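Choosing Our First Arm: The Planning Gallery

Welcome to the gallery page for our bench automation project at Nallen! We make small boxed sets of wooden learning blocks, and since September a few of us have been working out what it would take to put a robot arm on the sorting bench. Most of that work has been spreadsheets, phone calls and a great deal of tea, but there's a simulated side to it as well, and I've enjoyed that part more than I expected to.

The plan is to decide as much as we can on a computer before we spend anything. Riaan Mthembu built our test bench in software over a couple of evenings (he'd tell you it was one evening and a lot of fiddling), and we've been trying layouts on it ever since. Moving a table costs nothing when the table isn't real. We've had it higher, lower, closer in and turned sideways, and each time we go back to the budget sheet and change a line or two. 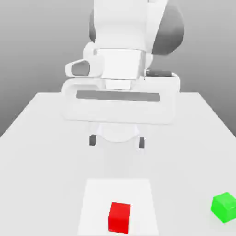

Arm over the simulated bench, fingers open, with the red cube on its pale pad and the green one out to the right.

Cubes are standing in for our blocks at this stage. Plain colours make it easy to talk about a layout over the phone, and everybody knows which one you mean by "the green one". Proper block shapes come next, including the arches, which I suspect will cause some arguments.

On to the money, as several of you have asked. We have two quotes in hand, one from Zikport and one from Sisodia. They're close on the arm itself and quite far apart on everything that goes with it. Zikport include the mounting plate and charge £400 for a spare set of fingers and the fitting. Sisodia leave both off but offer a day of training on our own premises, at £800, and I'm rather taken with that. Five of the people who'd use the arm have never touched one, and a day with somebody patient would be money well spent!

Things still to go on the sheet:

Guarding, or whatever the risk assessment asks for in its place
A stronger bench (the present one wobbles if you lean on it)
Delivery and lifting
Electrical work by the back wall
A service visit in the second year

Oltora have also offered us a used arm with a 7 month warranty. It's tempting, and Riaan is going over to see it running before we rule it in or out. I'll add his notes to this page when he's back, along with the next batch of layouts.

If you work on the sorting bench and have an opinion about where the trays should go, please come and find either of us before the end of the month.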